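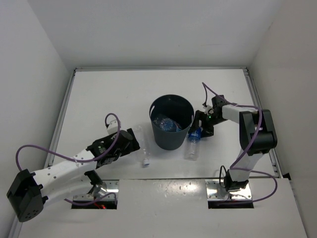

"A bottle can teach you to listen": Davina Rankin on glass, water and home-made music

Music Makers | Interviews

25 January 2024
By Akash Rathore

Davina Rankin is already tapping on something when she opens the door of her workshop in Brestton. It's a jam jar, and she's delighted with it. "Listen to that! It's very nearly an F sharp," she says, and hands it to me with the spoon.

Rankin has been building instruments out of household containers for 19 years, ever since a school band she was helping lost its xylophone in a flood. She filled a row of bottles from the kitchen tap and the kids played their concert on those. "It was terribly out of tune and I loved every second," she says, laughing.

Her shelves now hold 292 bottles and jars, each with a paper tag giving its note when empty. Glass rings best, she tells me, but she has a real soft spot for plastic. "You can't strike it and get much. Blow across the top, though, and you get this breathy, low sound, like an owl in the next field. And you can squeeze it while you blow! The pitch slides all over the place."

I had always mixed up the two ways of playing, so she sets me straight. Tap a glass bottle and more water makes the note lower, as the glass has more weight to shake. Blow across it and more water makes the note higher, as there's less air inside. "Kids get that in a minute. Their parents argue with me for half an hour."

Last December she played with the singer Umesh Awasthi in front of about 2,000 people, the biggest crowd of her life. They did 3 songs, and one bottle tipped over in the second. "Umesh just held the note while I mopped. What a guy."

She's working on a longer piece now, called Jendo, for bottles and cello. The cello part isn't finished and the cellist, Folke Sundqvist, keeps calling to ask about it. "He's very patient," she says, reaching for the jam jar again. "I need a G to go with this one."

We use cookies to remember your settings and count visits. Accept | Manage choices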